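Unit 4 handout: Opening things
Intro Robotics, project section, Astidthorpe campus

Read this before Thursday's lab. The reading from the Rajput notes can wait.

4.1 What the assignment says

Each team trains the arm to take hold of a handle on a box and pull. You get 133 demonstrations from the shared set and may record more of your own. The report is due at the end of the unit and the demo counts for less than the report.

4.2 What a success rate means

Last year a team put "works reliably" in its abstract. The log showed 2 trials, both with the box in the same spot. I gave the sentence no credit and I will do it again.

Before you write a percentage, write down the following:
- how many trials, including the ones you stopped by hand
- how far the box was moved between trials, and who chose the positions
- what counted as a grasp, decided before the first trial
- whether anyone nudged the box back into place

If the last answer is yes, the trial is a failure. I have heard the arguments.

4.3 On the Iletti videos

Several of you have sent me the Iletti clips. They are nicely cut. I can't find a trial count anywhere on the page, and every clip ends at the good part. Watch them if you like, but don't cite them as evidence that the problem is solved. The Serkik toolkit has the same trouble in its tutorial, where the training positions and the test positions are the same positions.

4.4 The approach

Most teams lose their time between "above the table" and "touching the handle." A thin bar leaves little room for sideways error, and nearly closed fingers will hit the bar instead of going around it. Check finger opening and sideways offset separately. A policy that gets one right can hide the other for a long time.
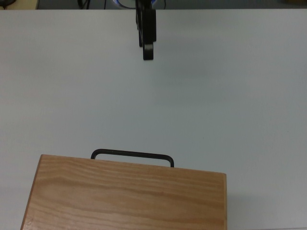

4.5 More data

Teams always ask for more demonstrations. One team went up to 400 and did no better on new box positions, as all of them had been recorded from one corner of the table. Change the positions first. Then come and ask me.

4.6 Hand in

One report per team, raw log attached, failed trials left in. Maximum 2 pages, not counting the log. Leave out the word "robust" unless you can tell me what you varied.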